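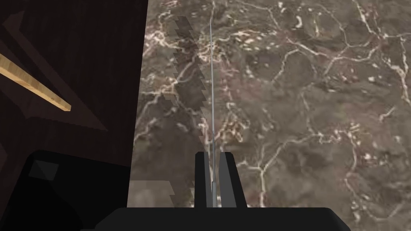 Prundier training ground, stadium pitch and academy: notes from the August open day

The club opened its Pustby site to visitors in August, in two sessions, morning and afternoon. I took the afternoon slot, which started at the main gate and went through the pitch department, the gym block and the academy building. The stadium bowl was on the route, the dressing rooms were not.

The pitch is a hybrid surface, natural grass stitched with synthetic fiber. Ground staff cut it to 24 mm for matches and let it grow a little in summer breaks. Drainage runs under the full playing area to a collection tank behind the east stand, and the same tank feeds the sprinklers. Undersoil heating covers the whole pitch except the run-off strips. The two penalty areas take the most wear and are reseeded more often than the rest – the difference in color was easy to pick out from the touchline.

The gym block is newer than the stadium. Players report there before training for a short screening: hamstring strength, ankle range, body weight. Results go into software supplied by Ekska, and the fitness staff adjust the session load from it. The guide would not give thresholds. Tracking vests are charged on a rack by the door and handed out by squad number. Asked whether the vest data affects selection, he said the coaches see it and make their own decision.

Scouting was covered in a short talk upstairs. The department keeps 400 players on its long list and narrows that down before each transfer window. A center back is watched live at least 6 times, home and away, before a report goes to the sporting director. Video comes first and removes most of the names. Questions about current targets were declined.

The academy has 165 registered players across all age groups. It shares its indoor hall with Sani, the women's club, on an evening timetable. The hall floor is due for replacement and the bounce was uneven at the far end.

Practical points: parking is at the north lot only, and the shuttle from Pustby station stops 2 streets short of the gate. The tour is mostly on foot with one long staircase – a lift is available on request. The club shop closes before the afternoon session ends.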